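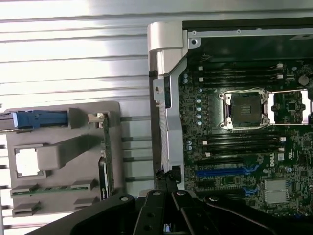 Plarnard Ribbed Worktop

Product group: Benches and work surfaces
Maker: Plarnard
Supplied by: Branex
Page last revised: 2023-08-01

The Plarnard Ribbed Worktop is a metal work surface for the opening, sorting and dismantling of desktop computers and similar equipment. It is intended for repair rooms, school and college workshops, and reuse centres where complete machines are taken apart and their parts are put aside for inspection. The worktop is laid on an existing bench or fitted to the Plarnard stand, which is ordered separately.

Surface

The upper face is formed into long parallel ridges with a silver-white finish. Plastic trays, brackets, covers and computer cases rest on the tops of the ridges. Screws and other small fixings that fall on to the surface come to rest in the channels between them, where they may be collected with a magnet or a soft brush. The ridges run the full length of the worktop and are closed at each end by a removable strip.

The finish is bright. Purchasers who intend to place the worktop beneath strong overhead lighting are advised to position the lamps to the side of the bench, as reflected light can make small markings on circuit boards difficult to read.

Specification

Length: 1,749 mm
Height of end strips above the ridges: 2 mm
Greatest evenly spread load: 100 kg
Finish: silver-white, unpainted
Fixing: four brackets, supplied
Earthing point: one, at the rear left corner

Suitable work

The worktop is suitable for the following:

Removing and refitting computer covers and drive trays
Sorting plastic fittings, clips and latches
Laying out a case beside the parts removed from it
Checking connectors and cables with the power disconnected

It should not be used for soldering, for cutting, or for any work with open flame. Liquids should be kept away from the channels.

Circuit boards

The worktop is bare metal and conducts electricity. A loose circuit board must not be laid directly upon it. Boards which remain fixed in their case, or which are held in a plastic carrier, may be worked on in the usual way, provided that the equipment has been unplugged and any battery has been dealt with in accordance with its maker's instructions. Some plastic trays have narrow circuit cards or strips clipped along their sides. Such trays should be set down with the card facing upwards, or placed on the Skilex mat.

Equipment must never be switched on while it is standing on the worktop. Testing under power should be carried out on a separate insulated bench.

The earthing point is provided for connection by a competent person. A wrist strap should be worn when memory, processors or exposed boards are being handled.

Accessories

Plarnard stand. A fixed-height frame with a lower shelf. The load given above applies whether or not the stand is used.

Skilex mat. A flexible static-control mat which covers part of the worktop and is connected to the earthing point by its own lead. Supplied rolled; allow it to lie flat overnight before use.

Nishimura parts bins. Shallow open bins with feet spaced to sit in the channels. Available in grey and blue. The bins may be stacked when empty.

End strips. Replacement strips are sold in pairs, with screws.

Care and cleaning

Remove the end strips and brush the channels from the centre outwards. Wipe the ridges with a cloth dampened with mild soap and water, then dry them fully before the worktop is returned to use. Wire wool, scouring powder and bleach will mark the finish and should not be used. Light scratching from computer cases is to be expected in normal service and is not treated as a fault.

The fixing brackets and the earthing connection should be checked every six months. A ridge that has been flattened or bent should be reported to Branex before the worktop is loaded again.

Price and delivery

The worktop is priced at £695, excluding VAT and delivery. The price includes the four fixing brackets, both end strips and printed fitting instructions. The stand, mat and bins are quoted on request.

Delivery is made to the ground floor of mainland addresses. The worktop is carried by two people and is packed in one length, and purchasers should confirm that doorways and corridors allow it to be brought in. Orders for delivery before the end of the calendar year should be received by the first working day of December.

Returns

Unused worktops may be returned within 28 days in their original packing. Worktops which have been drilled, cut or fixed to a bench cannot be accepted unless faulty. Please quote the order number and the product name, Plarnard Ribbed Worktop, in all correspondence with the Branex sales office.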